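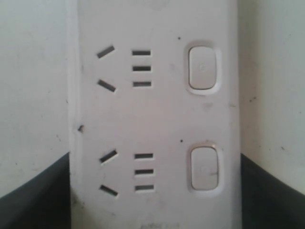 Stuck in the greenhouse, Wavari chapter 4 (mild spoilers)

wolfram_r
Hi everybody! My sister and I have been playing Wavari together on Monday nights, a pot of tea between us, and we've come to a dead stop at the greenhouse clock. We have the brass key, we've read the gardener's letters (so sad, the one about the pears!), and the hands still won't move past noon. Is there something back in the boathouse we missed? Hints only, please, she'll be cross if I come back with the whole answer.

NhanD
Welcome, Wolfram! Oh, I loved that chapter. Go back and read the third letter again, slowly, and think about what time the gardener had his supper. I found all 31 moths before I solved that clock, so don't feel bad. 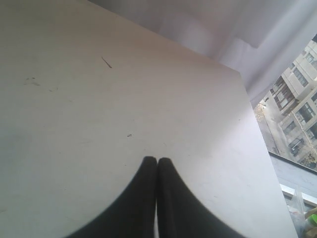

By the way, if you're playing on Casual the hint button recharges pretty quickly, and its first hint is usually a gentle one.

Welington A.
I'm going to be the grump here, sorry. That clock is a bad puzzle. The letter says "after the bell" and there are two bells in the house, so you end up guessing. Prokitura did this kind of thing so much better in Brender, where every clue was in your notebook if you took the trouble to look.

NhanD
But the second bell is cracked, Welington! It says so when you click on it. I thought that was rather sweet, a clue hiding in plain sight like that.

Welington A.
It says so if you click on it twice. I clicked once and went on my way like a normal person.

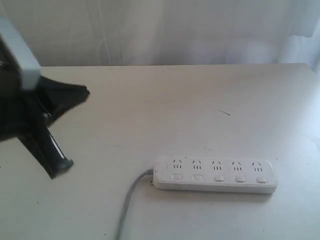
And while I'm complaining, 700 coins for the bonus chapter is steep when you've only earned 76 by the end of the main story.

tri_lam
I'm with Welington on the coins and with Nhàn on the clock, so I'll be popular with both of you. Wolfram, have you given Tôn the lantern yet? If he's still standing by the gate, the clock won't accept any time at all, right or wrong. I lost nearly a whole evening to that.

wolfram_r
We have not given Tôn the lantern!! We were saving it for the cellar. Thank you all so much, I'm off to call my sister.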